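Sprechzettel

Fachtagung Berufliche Bildung und Ausstattung, Standort Olvera
Vortrag: Beschaffung und Pflege von Lehrmitteln in gemeinsamer Trägerschaft
Stand: 21. März 2023
Es gilt das gesprochene Wort.

Folie 1 – Begrüßung

Sehr geehrte Damen und Herren, im Namen der Geschäftsstelle Stoltance danke ich für die Einladung. Der Vortrag behandelt die Frage, wie Bildungsträger ihre Lehrmittel so verwalten, dass sie über mehrere Haushaltsjahre nutzbar bleiben. Fragen bitte am Ende sammeln.

Folie 2 – Ausgangslage

Die Standorte Hukcombe und Skundthorpe führten ihre Bestände bislang getrennt. Bezeichnungen, Inventarnummern und Ausleihfristen wichen voneinander ab. Der zusammengeführte Bestand umfasst 3000 Positionen, von denen 400 keinem Fachbereich zugeordnet werden konnten. Hier kurze Pause, die Zahl wirken lassen.

Folie 3 – Zuständigkeiten

Die Beschaffung verbleibt bei den Fachbereichen. Die Geschäftsstelle prüft die Anträge auf Doppelanschaffungen und führt das gemeinsame Verzeichnis. Über Aussonderungen entscheiden beide Standorte einvernehmlich. Auf die Verwaltungsvereinbarung im Anhang der Tagungsmappe verweisen, nicht daraus vorlesen.

Folie 4 – Ausleihe zwischen den Standorten

Die reguläre Leihfrist beträgt zwei Wochen und kann einmal verlängert werden. Der Transport erfolgt mit dem Hausdienst. Beschädigungen sind bei der Rückgabe schriftlich anzuzeigen; eine verspätete Anzeige erschwert die Abwicklung mit dem Versicherer erheblich.

Folie 5 – Erfassung im Verzeichnis

Jeder Datensatz enthält Bezeichnung, Standort, Anschaffungsjahr und eine Aufnahme. Bei Geräten mit beweglichen Teilen sollen die Gelenke erkennbar sein.

Schwarzer Handgreifer mit silbern glänzenden Gelenkkappen und zwei schmalen, dunkelgrauen Fingerspitzen.
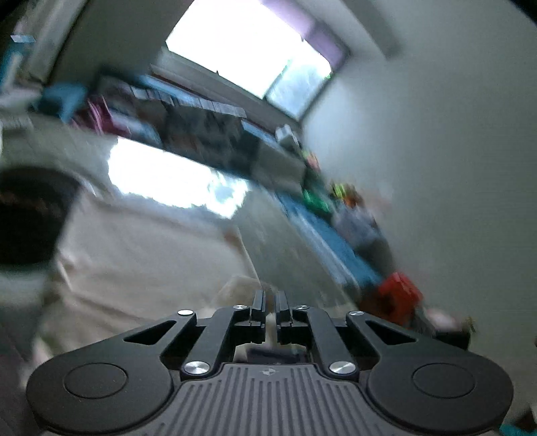
Folie 6 – Offene Punkte

Drei Fragen sind noch zu klären: die Abschreibung gemeinsam finanzierter Geräte, der Zugriff externer Lehrkräfte auf das Verzeichnis und die Lagerung während der Umbauarbeiten in Skundthorpe. Ein Vorschlag der Geschäftsstelle wird den Trägern im Mai zugeleitet. Zur Höhe der Umlage keine Aussage treffen.

Folie 7 – Aussprache

Überleitung an die Tagungsleitung. Rückfragen zu einzelnen Vergabeverfahren bitte schriftlich an die Geschäftsstelle richten. Die Folien stehen nach der Veranstaltung im internen Bereich bereit.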